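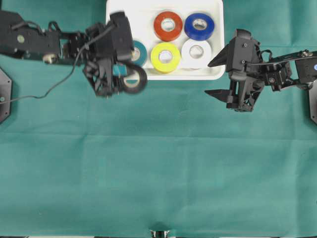

What do you use to color-code cables that won't leave goo all over them?

Plain vinyl electrical tape, stretched just a little as you wrap and not at all on the last inch.

Razia Mughal gave me that one before I'd even sat down. She runs the supply room at the Grolside, a little theater with 418 seats and (I swear) twice that many extension cords, and she's the person I call when my own garage gets out of hand. We talked for 40 minutes and I could have stayed all day!

I wanted to know how she picks her colors. "Length," she said. "Blue is short, yellow is medium, red is the long ones you never want to coil by yourself. White is for writing on." Black she keeps for repairs, so a black wrap on a cord tells her somebody has been in there with a knife.

Her other big thing is keeping rolls flat in a shallow tray. She used to hang them on a dowel, and they got dusty on the sticky edges. "You'd pull off a piece and it had a little gray beard," she told me. Now she can look down and grab a color without digging, and when one gets thin she writes it on the order sheet for Mok, the hardware place down the block.

Ka-ming Lau, who does lights there, wandered in halfway through and wanted to argue about green. He thinks it looks too much like blue backstage. Razia has heard this before. "Then bring a flashlight," she said, and he laughed and took a roll of yellow with him.

I asked what she'd tell someone starting from zero. "Buy five colors and tape a key inside the lid. Do the worst box first." My worst box is the Christmas lights, so I know what I'm doing this weekend.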